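4. Getting the arms ready and recording your first demo

I wrote this part of the Girlow guide after doing most of it wrong myself, so bear with me if I fuss over cables. I fuss because I've snagged plenty of them!

1. Power up the arms with the e-stop in reach, then open Fukivel on the control laptop.

2. Before you touch the hand controllers, open the wrist view. You'll mostly see the arm's own body with carpet behind it, and that's plenty for this check. Look for cables on the floor and ask yourself where the arm is about to go.
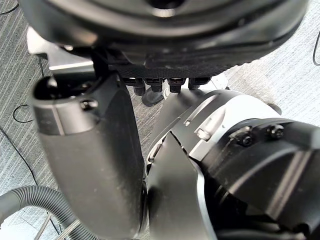

Jocelyn Li: I'd add that you should do this again after every break. I skipped it once in November and spent the afternoon re-plugging a wrist.

Good point, so consider it part of the step.

3. Squeeze both controllers to take over. The arms follow you from wherever they're parked, so start small and slow (I wiggle one wrist first, then the other).

Caution: Don't let go of a controller while the hands are sharing an object. Set it down first, then release.

4. Now the task itself. We use the cup-to-dishwasher job from the Mercado set. Pull the drawer all the way out before you hit Record. Bring both hands to the cup, one on the side and one coming over the top, and move it over the rack at a pace you'd use with a full mug of coffee. 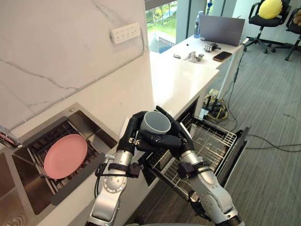

Figure 4-2. Both hands on the cup, over the open drawer.

5. Lower the cup, open the fingers, back both hands away, and only then press Stop. If you stop early, the robot learns to stop early too, and you'll be chasing that for days.

6. Save or toss. Tossing is fine! I recorded 26 takes my first time and threw out plenty where I'd been hunting for the rim.

Note: Small differences between takes are good. Shift the cup a little, come in from another angle, but keep the order of moves the same.

7. Park the arms, release the controllers, and wait for Fukivel to finish writing before you close the laptop.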